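Thirteen house rules for a robot that has never dropped anything on a real floor

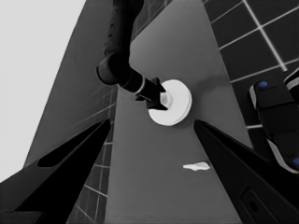 The simulated cell, seen from between one gripper's fingers, with the other arm down at the white disc.

I have been reading the good practice guide that Wiklow sent round in October, the one for teams who test two-arm handling in simulation before they let anything near the real bench. It has 13 rules. I agree with five of them, can live with four, and think the rest were written by someone who wanted the list to look longer.

The trouble starts with rule two: "Both arms shall keep a safe distance at all times." Safe for whom? In a rendered cell there are no fingers to trap. What we care about is whether the separation carries over to hardware, where the cables are stiff and the table isn't perfectly flat. The guide gives no distance and no way of measuring one. Do you measure from the fingertips, the wrist, the fattest part of the housing? Jordan Naylor put that to them in writing and got back a paragraph about culture.

Rule six says the work surface must be "clear of items not required by the task". Fine, I suppose. But look at the small white scrap lying between the disc and the fingers. Is it required? I could argue it either way, and so could anybody filling in the form, and that is my complaint about the form. A rule that two sensible people can tick differently is a mood. I'd want every item on the table named in the task file before a run starts, and anything unnamed counted as a fault.

Then there is the pass mark. Tiongson, who sell the checking tool, like to tell you that a handover routine went through 1,041 simulated runs without a collision. Very nice. I asked how many different starting layouts that covered and the answer was 52, which is a rather smaller number to put on a slide. Onyekachi Nwankwo reran the lot with the friction values nudged and had 35 failures by lunchtime. Nothing in the guide would have made anyone do that.

I'll be fair about rule nine. It says the view from each gripper has to be checked as well as the overhead one, and I'd have fought for that myself. A wide view makes everything look roomy. From down at the fingers you notice how much of the table your own gripper hides - and how little warning you'd get of the other arm coming in.

Maureen Bramwell thinks I'm being unkind and that a vague standard is better than none. She did this work at Berkville for years, so I listen, but I've seen vague standards used as a shield after something gets bent. People wave the ticked sheet about.

My comments went back to Wiklow with rules two and six crossed out and rewritten. Dušan Atanasov has promised me a reply before the next draft. I've left the line for friction values blank, as I want to see what they put in it.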